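Subject: Re: Fingers for the Pemby arm – which set are people using?
Date: 5 Sep 2023
From: Tomás Prata

> We have a Pemby arm arriving soon and need to pick a gripper for
> general tabletop pick and place. Kitchen things mostly: bowls, bottles,
> a few soft toys, some fruit. The reseller is pushing the Wevano but it
> costs a good deal more than the Fonseca. Has anyone run both on the
> same arm? I'd also like to know whether the wrist camera is worth the
> trouble, or if a fixed overhead one is enough. We are on the Histon
> controller and can't change that this year.

We ran both through most of August on the same arm, with the Histon controller, so I can answer most of this. We did 1376 logged grasps in total, split close to evenly between the two grippers. I'll leave out the ones from the first few days, when our tool offset was wrong and everything landed short.

The short answer is that I would buy the Fonseca unless you have a lot of thin or flat things to pick up. If you do, get the Wevano, or budget for custom fingertips.

**Mounting and wiring**

Both bolt straight onto the Pemby flange with the adapter ring. The Fonseca ring comes in the box. For the Wevano you have to order it separately, and ours took two weeks to show up, so order it along with the gripper.

Leave more slack in the cable than the manual says. We followed the drawing the first time and the connector pulled out during a wrist roll. Now we let the cable make a wide loop at the wrist and tie it further back. The loop looks sloppy and it did brush a tall object once or twice, but we haven't lost a connection from it. If you do a lot of work close to the table edge, watch where the loop goes when the arm comes in low.

**Opening and force**

On paper the Wevano opens wider. In use the difference mattered for one thing only, a mug we had to take by the body. Everything else we could take by a rim, a handle or a narrower part.

Force control is better on the Wevano. The Fonseca has steps, and the lowest step is still too firm for ripe fruit. We marked a few peaches before I put a layer of foam tape on the fingers. With the tape on it was fine, though the tape needs changing every couple of days and you should redo your closing width after you change it.

**Objects**

We used a mixed set and moved things by hand between runs. I tried to keep some of them close to the edge on purpose, as that is where our old setup did worst.

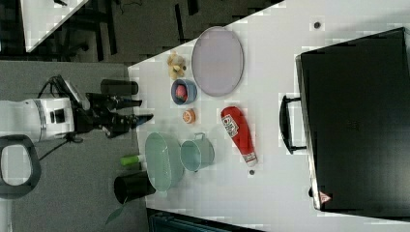

*Approach from the table edge, fingers open, with part of the object set laid out.*

Going by type:

- Squeeze bottles lying on their side: easy for both. Approach across the short direction and close slowly, or the bottle rolls. A full ketchup bottle will twist in the fingers if you grab it too near the cap.
- Small bowls: both fine by the rim. If there's fruit in the bowl, lift slowly. The Fonseca has a small jerk at the end of its close that was enough to tip a bowl a few times.
- Plates: bad. The Fonseca could not get under the rim of a plate lying flat, and I stopped trying after 80 attempts. The Wevano managed a fair number with the thin tips fitted. Neither one is what I'd call reliable.
- Plush toys: easy to pick up, but hard to tell when you have them. The width reading means very little on something that squashes. Check by looking, with the camera, after the lift.
- Saucepan and colander: take the pan by the handle. The colander was easier than I expected, as the edge gave the fingers something to hold.
- Cups close to the table edge: this was down to the arm and the planner more than the gripper. Coming in low from outside the table worked better for us than coming from above. Set the table up as a collision object with some margin, then cut the margin down once you trust your calibration.
- Big cases: we never lifted the black tool case. It's too heavy. We only used it as something to plan around.

**Camera**

For your set of objects I would start with the fixed overhead camera. It's simpler to calibrate, and it sees the whole table at once. The trouble comes right before the grasp, when the wrist and the gripper cover the thing you're going for. For bowls and bottles this didn't matter, because the pose from before the approach was good enough. For small round fruit it did matter, as they roll if you touch them early.

The wrist camera helped with those, and it helped with the plates too. The cost is another cable along the arm, and you have to redo the hand-eye calibration any time somebody bumps the bracket. We bumped ours twice. If you can only have one, get the overhead. If you have money for both, mount the wrist one after the first month, when you know which grasps you're losing.

Lighting makes more difference than I thought it would. A white table is nice for picking out dark or bright objects, but a pale plate on it can nearly vanish from the depth image. We turned the exposure down and that got most of it back.

**Histon controller**

There is one real problem here. The Fonseca driver blocks while the gripper is moving, so the arm sits and waits. On firmware older than the July release you can't get around this. After updating, set the gripper call to non-blocking and poll for the state yourself. The default timeout is 3000 ms and I would leave it alone. I tried a shorter one and got false "closed" reports on soft items.

The Wevano doesn't have the blocking problem, but its driver drops the connection if you restart the controller without powering down the gripper first. You get an error that talks about the tool voltage, and the voltage is fine. Power down, wait a few seconds, bring up the controller and then the gripper.

**Wear**

Too early to say much. The Fonseca finger pads have a shine on them now and I think they'll need replacing before the end of the year. A pack of 4 pads is cheap. On the Wevano the pads look new, but the thin tips bend if you drive them into the table, and we have bent one set. Put a force limit on the downward move before you fit them.

I can send the grasp log to anybody who wants it. It's a plain CSV with object, gripper, approach direction, closing width and result. The result column was filled in by hand, so expect a few typing errors. The notes column is partly in Portuguese, sorry about that.

A question back to you and to the list: has anyone tried the longer Fonseca fingers on a Pemby? I'd like the extra reach for the saucepan, but I'm worried about how much they flex under load. The data sheet gives a payload for the standard fingers and says nothing for the long ones. I wrote to the reseller and haven't had a reply yet.

Tomás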